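The four-pile method, tried on a real bed

March 17, 2018
By Amra Vasić
582 shares | 4 comments

Every spring somebody sends me a new way to fold clothes. This year's came from a reader in Emley, who swears by four piles on the bed: keep, mend, give away, and things that aren't clothes at all. She says it changed her mornings. I have my doubts about anything that changes mornings, but I said I'd try it, and I gave it two weeks.

The first trouble is the bed. The method wants it clear, made and flat, and if my bed were clear, made and flat I wouldn't be reading about methods. You are then supposed to lay each shirt face down, smooth it with your palms, bring the sleeves in and fold up from the hem until it stands on its own. Cotton tees will do this. Anything with a collar mostly won't. You get a nice square for as long as your hand is on it, and then it slumps.

Yae Kubo, who edits this newsletter and owns more shirts than I do, thinks I'm folding too fast. Maybe. I slowed down and got the same slump, later in the evening.

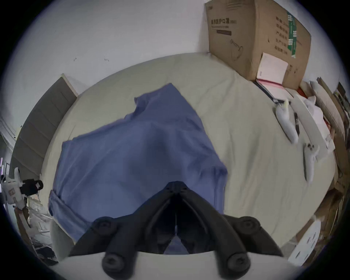 The fourth pile is where I really lost patience. It's meant to be small, a few odds and ends to carry back to their proper rooms. Mine outgrew the other three by the second night — notebooks, a folder, game controllers, a cardboard box I had been walking past for weeks. The method has nothing to say about a box. It assumes you have a place for everything and have just been forgetful.

I'll give it this much: the mend pile works. Having it out where I had to move it before I could sleep got two buttons sewn on, and they had been waiting since before the holidays. I plan to keep that part.

The rest I'd skip. A shirt you'll wear tomorrow can go on a hanger tonight, collar and all, and it takes less time than one of those standing squares. If your closet rod is full, that's a different problem and no fold is going to fix it.

Readers who disagree can write in, and I expect Emley will.

4 comments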